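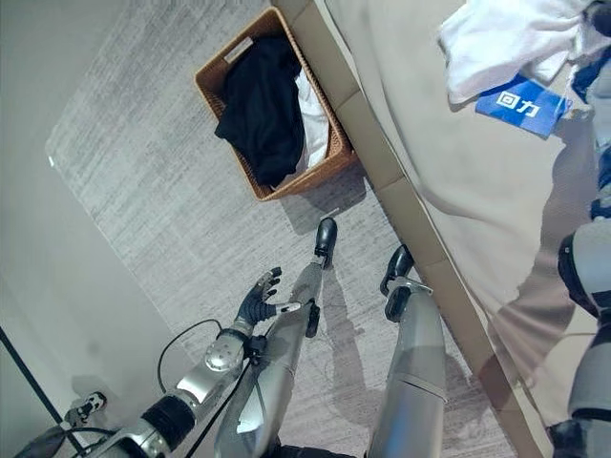

Fiona Skinner
Staff writer, home and money

The pitch from Praltonix is simple enough. You pay a monthly fee, a box of clothes arrives, you wear them, and you send them back. Your closet shrinks and so does your guilt.

I tried it for two months, starting in July, and I have doubts. The company says its members buy less. Less than whom? When I asked, I got a survey of 1,334 customers, all of them picked by Praltonix.

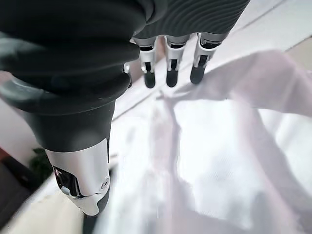
Fabric, up close.

Roman Śliwiński, who repaired coats for years before he began teaching the trade, thinks renting makes people careless. "A missing button used to be your problem," he told me. "Now it goes back in the box."
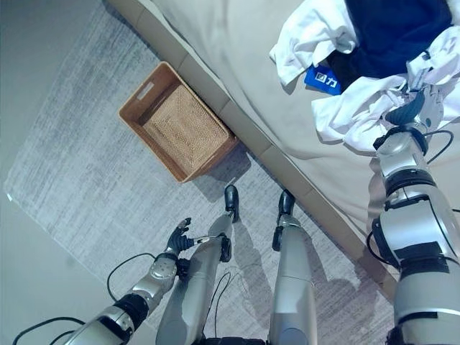
Clothes on the bed, basket on the floor.

Then there is the shipping - two trips for every shirt, plus a cleaning I never see. Praltonix would not give me a figure for either.

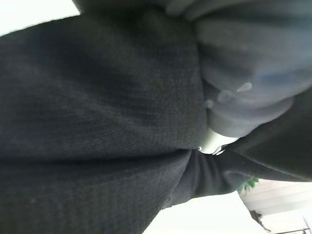
I kept one sweater at the end and paid full price for it. The rest went back on a Friday, and by Monday I had an email offering me a bigger box.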